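Efua Frimpong

1/ In September I started to cook lunch for four people at my work, one time each week. We are a small office and before this everybody was eating crisps at the desk. I want to write down what I learned about onions, as I was cutting a lot of them.

2/ At home my mother cooked onions for five minutes and said they were ready. They were soft, but they were not sweet. For many years I believed my stew was missing a spice. It was missing time.

3/ Now I give them 30 minutes on a low heat, with oil and a small pinch of salt at the start. For the first ten minutes you will think that you did something wrong. Please continue.

4/ I buy from Akpalu, the shop behind the bus station. He keeps the red ones in a net by the door and the brown ones at the back. The red ones are cheaper after four o'clock, I don't know why, and I did not want to ask in case he stops it.

5/ For stew I prefer red. For soup, brown. My colleague says there is no difference after so much cooking. We made both and she still says it, so we have agreed to leave this subject.

6/ About crying. I tried the fridge, the candle, the wet towel and the bread in the mouth. The fridge helps a little. The bread made me hungry.

7/ What helped most was a sharp knife. Mine had not been sharpened for a very long time and it was pressing the onion more than cutting it. I took it to Grakent, where they sharpen while you wait, and I was home before lunch.

8/ Somebody asked how small the pieces should be. For stew I cut them quite big, because they become small in the pot by themselves. For an omelette, as small as your patience allows.

9/ Do not put the garlic in together with the onion! I did this for years. Garlic goes in for the last two minutes, otherwise it is bitter — and then you add sugar, and then the stew tastes like jam.

10/ If you cook too many, they keep well in the freezer. I put them in an ice cube tray, and when they are hard I move them to a bag. Last time I got 28 cubes. Two cubes are enough for a pan of beans.

11/ Next week I will try my aunt's recipe with smoked fish. She gives no quantities, only "until it looks correct", so it may take me some attempts. If your family has an onion rule, please write it under this post, I am collecting them.

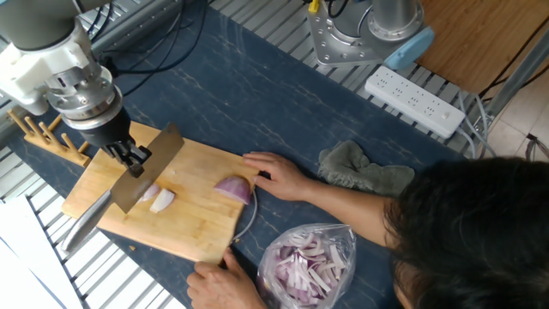 Two small pieces of onion on the board, under the blade.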